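Recording Teleoperated Examples for a Two-Arm Kitchen Cell

By Diane Fehr
Updated Apr 18, 2025

This page covers how we record demonstration episodes for the utensil and shelf tasks on the Barasa cells at Dikalthorpe. It assumes your cell is already assembled and that both arms pass the joint check. If they don't, go back to the setup page first.

You will need the recording station, both leader arms, a task card, and someone to reset the objects between episodes. One person can do both jobs, but it is slower and the resets get sloppy by the afternoon.

Step 1: Pick a task card

Each card has one sentence that tells the operator what to do, such as "Take the gray spatula off the holder with the left arm." Read it out loud before you start. If two people in the room would do two different things after hearing it, the sentence needs work. Send it back to Keegan Simard with a note and take another card.

Do not combine cards. A longer task gets its own card and its own folder.

Step 2: Set out the objects

Put the shelf against the back wall and the utensil holder on the floor in front of it. Both should be within easy reach of the arm named on the card. Load the shelf with groceries from the bin. Mix the shapes: cans, cups, a bag, a carton. The policy has to learn to ignore them on utensil tasks, and it can't learn that from a bare shelf.

Change the arrangement every 5 episodes. Move the holder a few inches, turn it, swap items between the boards. Leave the wall panels alone during a session. We change those between sessions so that each background gets a full set.

Step 3: Zero the arms and check the views

Bring both arms to the rest pose and press Zero in Prullau, the recording program. Then open the camera page. Check that every view is live and that the wrist cameras show the fingertips. Wipe a lens if it looks hazy. A smudge that seems minor on the monitor can ruin a whole session of close-up frames.

Step 4: Record

Press the left pedal to start and the right pedal to stop. Wait one full second after the start tone before you move.

Approach the handle slowly, close the gripper, and pause briefly. Lift until the handle is clear of the hook, then pull away. Pulling first tips the holder over. If the card uses both arms, keep the second arm out of the first arm's path until it is needed.
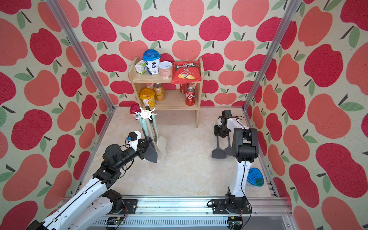 Utensil task in the apple-panel cell, with the left gripper on a dark gray spatula.

Small corrections are fine. If you miss the handle, open the gripper, back off, and try again in the same episode. Those retries are useful because the trained policy will miss too, and it needs to have seen a recovery. What we don't want is long hovering while the operator thinks. Decide on the grasp before you press the pedal.

Stop the episode and mark it Discard if an arm hits a wall, if someone reaches into the cell, or if the wrong utensil comes off.

Step 5: Label and reset

After each episode, Prullau asks for one of three labels: Success, Recovered, or Fail. Use Recovered for any episode that reached the goal after a missed or dropped grasp. Keep the Fail episodes. They go to a separate set that Antigoni Margaritis uses to train the success detector.

Hang the utensils back up by hand, with the arms at rest and the pedals locked. Vary which hook each one goes on.

How many do you need?

For a single-arm pick, 100 good episodes is enough for a first training run. Two-arm cards take more, and we plan on 700 before we look at results. The full utensil set stands at 1,951 episodes, not counting discards.

Common problems

Gripper slips on the handle. Check the finger pads for grease, then check that the grip is near the middle of the handle.

Views drift out of sync. Restart Prullau, not the cameras. If the drift comes back, tell Clifford Carrier which cell you are on.

Holder slides when a utensil is lifted. Press the base down on a fresh square of grip mat.

Upload stalls. Leave the station on overnight. The transfer to the Trovden server picks up where it stopped.

Operator sign-ups for June are with Shirley Zacharias.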